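Two hands, one small yellow thing

03/04/2020

So I finally have a result I'm willing to write down! Regular readers (hello, both of you) will know I've been grumbling since last June about getting our two arms to do a job together without one of them barging the other out of the way. The policy we've been training is called Rira, and up to now it has been very good at one-handed work and pretty hopeless the moment the second arm had to join in.

The old version treated the arms as two separate learners that happened to share a table. Each one guessed where the other would be, and each one guessed badly. They'd both go for the same bit of space, stop, back off, and go for it again, like two people in a corridor.
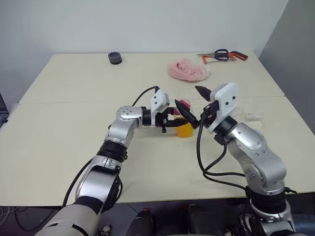
What changed is that Rira now plans for both arms at once, in short chunks, and throws away the tail end of each chunk when fresh camera input comes in. I'd resisted this for ages as I thought it would be too slow on our machine. It is a bit slow. I don't care, it works better! We trained it on 1,274 demonstrations, all done by hand by the Drusside lot and me, and my shoulders have opinions about that.

The other change was clutter. All our early demos were on a bare table and the thing went to pieces if you left so much as a pen lying about. Now we leave odds and ends towards the back (the scissors, the little orange hacksaw, that pink fluffy cloth) and shuffle them between sessions. I was sure the cloth would cause trouble, being such a loud colour, but the arms mostly ignore it. The black cylinder was worse, and I still haven't worked out why.

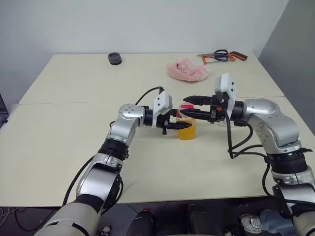
Anyway, numbers. On the two-handed cup task the new version got through 23 trials with 3 failures. Two of those were the right gripper coming in too high over the rim, and the other was a squeeze from both sides that went on far too long. The old version I stopped scoring after a while, it was too depressing. I do want a proper side by side before the Clurnbridge workshop, so I'll have to go back and face it.

Things still bugging me: the cables on the right arm droop more than I'd like when it turns inwards, and I want to try Pană's trick of adding a small penalty for jerky wrist movement. I had a quick go at that on Tuesday and everything became terribly polite and never closed its fingers, so the weighting needs work. If you've used it on a pair of arms and have settings that behave, please leave me a comment.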